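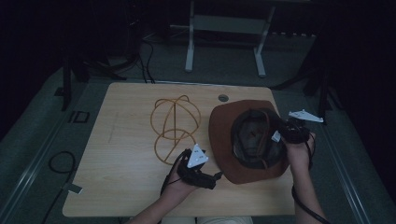

What is the best way to get dust off a suede or felt hat?
Use a dry, soft-bristled brush and work in one direction, following the lie of the nap, with the crown done first and the brim after it.

Brushing
Keep one brush for light hats and another for dark ones. Start at the front of the crown and go anticlockwise on felt. Suede has no fixed direction, so stroke it and see which way it lies flattest. Short, light strokes lift more dust than hard ones. A clothes brush is too stiff for most felt and a nail brush is too stiff for anything.

For pet hair, wrap parcel tape round your hand with the sticky side out and dab. Don't drag it.

Rain
Shake the hat gently and blot with an old cotton towel. Turn the sweatband out so it stands clear of the crown, and leave the hat somewhere airy overnight. Keep it away from radiators, stoves and the back shelf of the car. Heat shrinks the band before it shrinks the felt, and a shrunken band is what makes a hat feel a size too small the next day.

Suede often dries with a tide mark. Once it is completely dry, go over the whole panel with a suede brush. If the mark still shows, hold the hat well above a boiling kettle for a few seconds, let it cool, and brush again. Keep your fingers out of the steam.

Grease and make-up
Fresh grease: cover with cornflour or unscented talc, leave for 30 minutes, brush off. Repeat until the powder comes away clean. Old grease may need three or four goes over several days.

Foundation on the band wipes off leather with a barely damp cloth and a little saddle soap. On a cloth band use washing-up liquid in cool water, and do the full length of the band, otherwise you get a clean patch with a hard edge. Prantl sell a dry sponge for felt that we use at home. A new piece of ordinary make-up sponge does nearly as well.

Biro does not come out of suede. Leave it alone.

Putting a hat down
Brim up, resting on the crown, if the brim has any shape you want to keep. A hat left standing on its brim will go flat at the front and back. Don't pick it up by the pinch at the front of the crown either. Take it by the brim, both hands.

Storage
A round box is best. Pack the crown with acid-free tissue until it just holds its shape, and don't force in more. Newspaper leaves ink on pale linings. Wire shapers are fine for a few months at a time if they fit without stretching anything. Ours from Distutis had one rough end, which we covered with a bit of tape.

Check for moth before putting winter hats away and again in November when they come out. If you find any, seal the hat in a plastic bag, freeze it for 7 days and let it come back to room temperature before opening the bag. Cedar balls need sanding once a year or they stop smelling of anything.

A cupboard on an outside wall is usually too damp. Ours was, and two straw hats went spotty in there.

Loose fit
Strips of foam tucked behind the sweatband will take in half a size. Put one at the back first, try it, then add one at the front if needed. Sekley do a pack of 9 strips, enough for two or three hats.

Page last changed 5 October 2019. Next page: gloves and scarves.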